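2023-05-10
By Wanda Ambrose

Sani is looking for a part-time assistant to help set up and clear sorting tasks at our workroom in Cimville. The work is simple but has to be done the same way each time. It suits someone who likes tidy tables and doesn't mind doing a small job over and over.

The post is for 15 hours a week, starting in June. Most of the hours fall in the afternoon. There is some room to swap with the other assistant, who covers the mornings.

What the job is

We run short tabletop tasks with household things: bowls, cups, trays, cloths, boxes and food pieces. Each task starts from a set layout. Your job is to put the layout out, stay nearby while the task is run, and then clear it and set up the next one. On a normal afternoon you would do 11 setups, with a break in the middle.

You would also wash the bowls and trays, wipe down the mats, keep the shelves in order, and tell Italo Villa when something is cracked, stained or missing. Italo runs the workroom and will be the person you report to. He will train you during your first two weeks.

There is a short written sheet for every layout. We ask you to follow it even when you know it by heart – small differences between one setup and the next cause a lot of repeat work later on.

What we need from you

You should be able to read a plain instruction sheet in English, stand for an hour at a time, and lift a full storage box from the floor to a low shelf. No degree or earlier experience is required. Kitchen, shop or classroom work is useful but we will train anyone careful.

Please wear closed shoes with a flat sole. Long hair should be tied back. Food allergies are not a bar to the job, but tell us before you come in so we can go through the list of items with you.

A typical layout

One of the food layouts uses a cutting mat with a printed grid and a pink plastic bowl near the center. The swirled, bun-like piece and the orange pieces go in the bowl together.
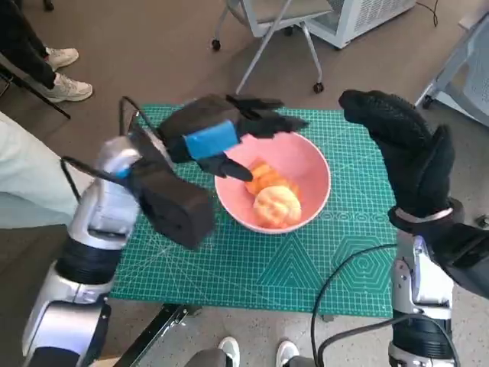

Pay and hours

The rate is the standard Sani assistant rate, paid every two weeks. Training hours are paid in full. If you drive or take the bus in from Terevport, we pay a travel allowance for each day worked. Parking behind the building is free after noon.

The contract runs for six months and may be extended. We do not ask for evening or weekend work.

How to apply

Send a one-page letter or résumé to Wanda Ambrose, Sani, 1701 Betik Road, Cimville, or bring it to the front desk. Tell us which afternoons you can work and when you could start. We will invite people in for a short visit, with one practice setup and a talk with Italo. The visit takes less than an hour.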